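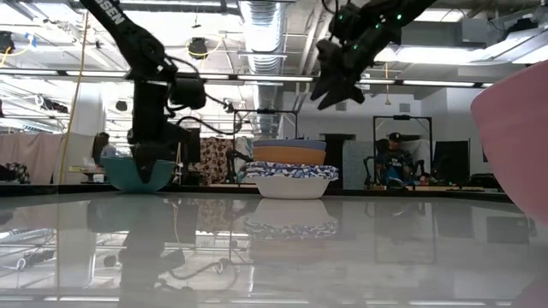 3.2 Interleaving materials and stack order

Bowls of unequal diameter were stacked with or without a textile layer between neighboring pieces. The trials followed the packing sheet used at the Drusivthorpe store, which calls for a cloth wherever a glazed rim would otherwise bear on a second glazed surface. Figure 4 gives one arrangement of the cloth condition: a white bowl at the base, a blue-and-white patterned cloth draped over its rim, a tan-orange bowl resting on the cloth, and a blue bowl on top.

A total of 227 stacks were assembled, 46 of them with cloth. The cloth was laid flat over the lower bowl and pressed down by the weight of the next piece. It was not folded or trimmed, so its edges could pass beyond the rim. Stacks were left standing for 300 s and then checked for tilt with the gauge described by Donnelly.

Tilt above the limit was recorded in 11 of the cloth stacks. In most of these the fabric had bunched on one side of the seat, raising the upper bowl unevenly. Spreading the cloth a second time before placing the next bowl removed the fault in all but two cases. Rim contact marks were not found on any piece separated by cloth.

Figure 4. Mixed stack with cloth layer between the base bowl and the bowl above it. Further bowls, one teal and one pink, stand to either side.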